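From: Simone Magalhães
To: Panduser general list
Subject: Re: [panduser] Left gripper not letting go of light things

Hello all, and thank you for the kind replies to my grumble in June. I'm sorry to have gone quiet. I wanted to be sure of my ground before writing again, and then the weeks ran away with me.

Grason wrote:

> Simone, before you take anything apart, could you say whether it
> sticks with every object or only the small ones? We had a pair at
> Braltville that hung on to anything under a certain weight and we
> blamed the software for ages. Also, do you ever see the jaw reading
> jump when your hand is quite still? If so I'd look at the linkage
> before the pads.

Only the small ones, Grason, and yes to the jumping! That second question saved me a good deal of time, so bless you for it.

For those who missed the start: I record tidying-up tasks with a pair of hand-held grippers, small things into an open box, over and over, in an ordinary bedroom. The idea is that an arm will learn from the recordings in due course. I had got through 620 runs and was feeling rather pleased with myself when I sat down to check them, and found 17 where the jaws open over the box and the clip simply stays on one finger. In a few of them I have plainly given my wrist a little shake to get rid of it, without knowing I was doing so. You can imagine what an arm would make of that.
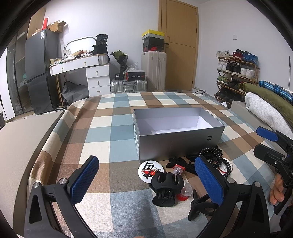 My first thought was the pads, as they are the part that touches everything. I cleaned both pairs with a damp cloth, let them dry overnight and tried again. It was a bit better for the first morning and then just as bad. I swapped the left pads with the right ones, and the fault stayed where it was, on the left. So that was the pads let off.

Then I did what Grason suggested and went over the pivot screws with the little driver. Two of them on the left unit turned far too easily. With those loose, one finger lags behind the other on opening, and a light clip with curved teeth can hook itself over the slow finger and ride along. Heavier things drop off by their own weight, so I never noticed. It also accounts for the reading: the finger was rocking while my hand stayed still – exactly what he described.

I have tightened them (gently, please don't lean on them, the heads are soft) and done a fresh batch with the same box and the same bits and pieces.

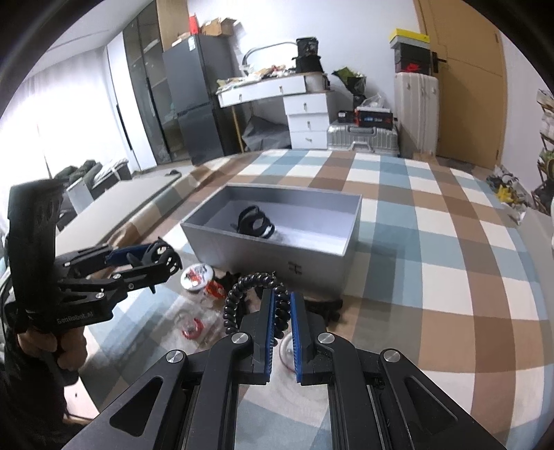

Left gripper holding a hair clip, with another clip already in the box.

I have had no sticking since, though I'd like a good deal more running before I call it cured. Pîrvu tells me a dab of thread lock is the usual thing, but I'm nervous of getting it into the linkage. Has anyone here done it, and did the screws come out again when you wanted them to?

The other matter is what to do with the bad runs. I have set the 17 aside and marked them as failed, and that part is easy enough. What bothers me is the runs just before them, where the clip did let go but a shade late. I've looked at 4 of those at slow speed and the lag is there in 2. They look perfectly fine at normal speed. My feeling is to leave out everything from the first jump in the reading onwards, even though it costs me a fair bit of work, but I'd be glad to hear from anybody who has kept theirs in and been happy with the result.

I now check the screws before I start and again after lunch, and I would gently urge anyone with the same pair to do likewise. It takes hardly any time with a cup of tea in the other hand.

With warm wishes to you all,
Simone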